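Section 4: First wash and drying (Henthorpe plush sheet sets)

Right, you've unpacked the set and checked you've got the correct size, so now it needs a wash before anyone sleeps on it. I've put more of these through my own laundry than I care to admit, and the steps below are what I do at home.

Before you start

Cut the swing tag off and keep the care card somewhere you'll find it again (mine's taped inside the linen cupboard). If you bought the set in a dark colour, wash it alone the first time. Jummai Wike on our help desk gets more calls about pink pillowcases than anything else!

1. Turn the pillowcases inside out and do up any buttons. Leave the fitted sheet as it is.

2. Set the machine to 30 degrees, gentle cycle, and drop the spin. If your machine goes up to 1,000, that's plenty. Mine's an old front loader and I pick the lowest spin it has.

3. Use a liquid detergent, half your usual amount. Powder can sit in the pile and leave it feeling gritty.

CAUTION: No fabric softener, ever. It coats the fibres and the sheet goes flat and a bit waxy. If you've already used it, run two plain rinses and see how you go.

4. Peg it out in the shade, doubled over the line with the soft side in. A clothes dryer on low is fine too, but take it out while the elastic still feels slightly damp.

5. Make the bed and give the whole surface a brush with your palm, working from the head down. You'll get light and dark patches wherever the nap lies a different way – same as suede or a velvet cushion, and you can smooth them out or leave them be.
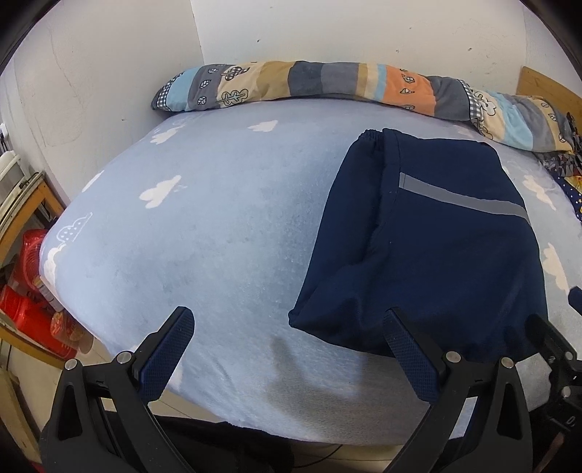 6. Check the corners after the first night. If one has crept up, pull the sheet off at that end, seat the opposite corner first and then work back. The deep pockets suit most mattresses, and the Jivlow corner straps (sold separately) help on a really thick one.

NOTE: A bit of fluff in the lint filter is normal for the first few washes. Clean the filter each time. If there's still heaps after that, ring us and ask for Jummai or Joscha Kettler, and have the batch number from the care card handy. Phones are on until late on Friday.

Next up is Section 5, storing the set over summer.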